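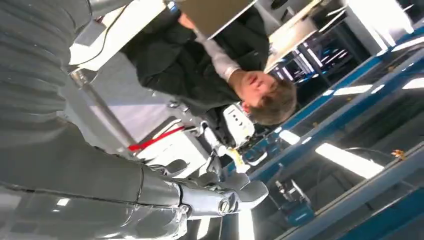
My aunt had two tickets to the open day at Keltbridge and one bad knee, so I got both tickets and the dog for the weekend. I left the dog with a neighbor and took the early bus.

I should say I had no business being there. I sell carpet. But my aunt spent most of her working life packing light fittings on the Varkgate line, back when Keltbridge was three sheds and a bicycle rack, and every October the company sends its old hands an invitation on thick cream card. She wanted a full report. She wanted to know if the canteen still did the cheese scones, and she wanted to know what had her job now.

"Go and shake its hand," she said. "See if it's got a grip."

The visitor line went all the way to the road. They gave us paper badges and a number each, and mine was 83, and a woman with a clipboard told us groups would go through in tens and please not to lean on anything. I ate a scone while I waited. (Cheese. Yes. A bit dry, but I wasn't going to tell my aunt that.)

It was nearly eleven when my ten went in. I'd pictured something like the old place, all noise and grease and the radio fighting with the belts. It was quiet enough that I could hear my own jacket. A young guy with a laptop met us at the door and said he was going to show us the Sitaler, which was their newest, and that it would be doing the same work it did every day, only slower so we could follow. He was very sweet about it. He talked to the robot's arm the way my sister talks to her oven.

The job was this: pick a fitting out of a tray, turn it over, find the little notch, set it in the carton with the notch facing left. I knew that job! I'd heard about that notch at every Christmas dinner of my life. If you put the notch on the right, the lid sat crooked, the carton wouldn't stack, and a man would come down from upstairs and stand behind you breathing.

The fingers went down into the tray and came up with a fitting, and turned it, and stopped. Then they turned it a little more. And I swear it was her. It was exactly how she handles an egg, or a teacup, or the TV remote when she's lost her glasses and is feeling for the volume — that little extra roll with the thumb at the end. I got a lump in my throat over a light fitting, in front of nine strangers and a boy with a balloon.

"Why does it do that?" I asked. "The second turn."

The young guy looked pleased that somebody had asked a question that wasn't about the price. He said they'd had trouble with the notch. The cameras kept missing it under the lights, so somebody had dug out a box of training films from the Varkgate days, women at a bench, hours and hours of them, and they'd gone through the lot and noticed that the fastest packers never looked for the notch at all. They felt for it. Two turns, the second one small. So they put it in.

"Which women?" I said.

He didn't know. There were no names on the boxes, only bench numbers. He asked if I wanted to see some, because it was nearly lunch and his next ten weren't due until after, and I said yes before he'd gotten to the end of the sentence.

We sat in a side office that smelled of oranges and he clicked through file after file. Hands, mostly. Whoever shot them hadn't cared about faces. There were hands with rings and hands with plasters and one pair with beautiful dark nail polish, chipped on every finger. He'd say a bench number and I'd shake my head. I was starting to feel silly. What was I expecting, a wave?

Then he opened bench 446, and the sleeves were rolled up to the elbow and there was a burn mark on the left wrist shaped like a comma, which she got from my grandmother's iron when she was nine. I've looked at that mark across a card table since before I could count the cards. Down into the tray, up, turn, and the little roll.

I said, "That's my aunt," and my voice came out all wrong.

He played it again without my asking. Then he called in a colleague from down the hall, and she called in somebody else, and the five or six of us stood there eating the last of the canteen scones off a paper towel and watching my aunt pack light fittings at the age of twenty-six, faster than anything I'd seen that morning. Somebody timed her. Somebody else said a word I won't repeat and laughed.

They put the film on a stick for me. They wanted her address too, so they could write to her properly, and the woman from down the hall asked whether she might come in and look at how the Sitaler handled the new Iturra fittings, which were rounder and had been giving them grief. I said she had a bad knee and strong opinions. They said they had chairs.

I took the 50 bus home and went straight to her place without collecting the dog. She was in her good chair with the leg up on two cushions. I told her the line, the badge, the scones. I left the film to the end, and then I put it on the TV and sat down on the floor next to her like I used to.

She watched it the whole way through with her glasses on. It ran for maybe four minutes. When it stopped she held out her hand for the remote, felt along the edge for the button, gave it that extra roll with her thumb, and started it over.

"I was slouching," she said. "Did you tell them it's supposed to be done sitting up?"

I told her she could tell them herself. She said she might, and what time was the early bus?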